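Sewing & Soft Furnishings > Fabric Care and Choosing > Green cloth for a craft table, will it fade?

Started by harlowquilter, April 2019

harlowquilter
Hello everybody, long-time reader and I finally have a question of my own. I'm making over the spare bedroom into a sewing room now that our youngest has moved out, and I have my heart set on green. Green cloth over the big table, and a second green, more on the blue side, hanging behind it to hide the shelves (my pattern stash is not fit for company!). The window faces south and gets sun from breakfast until supper. My mother had green drapes in a room just like it and by the time I was in high school they were the color of weak tea. Am I asking for heartbreak? And do two greens that don't match look planned, or do they look like I ran out of the first one?

premo_pat
Welcome, harlowquilter! I love this already. Two greens look lovely together as long as they're far enough apart that people can tell you meant it. It's the near misses that bother the eye. As for the sun, I'd go with a solution-dyed acrylic, the sort they sell for porch cushions. The color goes all the way through the fiber and it holds up for years and years. I've had a bench cushion out since before my grandson was born and he's driving now.

Sille Bech
I'm going to disagree with Pat a little, and I hope she'll forgive me. Outdoor acrylic is wonderful on a porch but I don't care for it on a sewing table. It's stiff, and the one I tried let my cotton slide all over the place when I was cutting. A good cotton with some tooth to it grips your fabric and stays put. Yes, it will fade. Mine did, along the window side first, and I just turned it end for end every October until it evened out. I got five good years that way and then it became the dog's blanket.

premo_pat
Forgiven, Sille! But five years and then the dog gets it is exactly what she's trying to avoid, isn't it? You can always put a cutting mat on top of the acrylic.

hallidaymills
Put your money into the window. I worked in a drapery workroom in Halliday for 18 years and we'd get the same customers back with the same faded panels, wanting to know what they'd bought wrong. Most of them hadn't bought wrong, they just never lined anything and never pulled the shade. A plain roller shade with a UV film behind it will do more for you than any fiber. Also, wash a scrap first. Teal is a fussy dye in the cheaper cottons and I've seen it rub off on white fabric.

harlowquilter
Oh my goodness, thank you all. I hadn't thought about the color rubbing off, and I have a white baby quilt on the go! My budget is $250 for the whole room, so a shade plus cotton might be just what I can manage. Sille, do you iron yours or let it hang?

Sille Bech
Let it hang, dear. For the back panel, make it 2 inches longer than you think, steam it once it's up, and leave it a week before you hem. It will drop. The soft creases mostly go by themselves, and the ones that don't, you stop seeing.

premo_pat
I iron mine flat as a board, for the record. I can't sew in front of a wrinkle.

sindimia_m
Coming in from the other side, I think too much green can make a room feel like a pool hall. I did a table in it once and went back to oatmeal within the year. Everybody's eyes are different, though, and I do wear yellow-tinted glasses, so take that for what it's worth. If you're set on it, try to see a muted teal next to a regular green before you buy any yardage. The soft, matte kind is much easier to live with than anything with a shine.

harlowquilter
I think I'm still on team green, sindimia, but I'll bring home swatches before I cut into anything. Matte it is.

hallidaymills (3,757 posts)
This one's sideways, so tip your head.
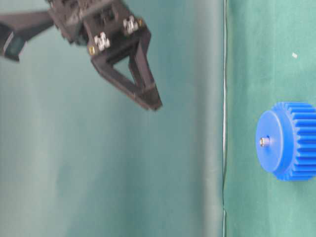
Green cloth on the table, muted teal behind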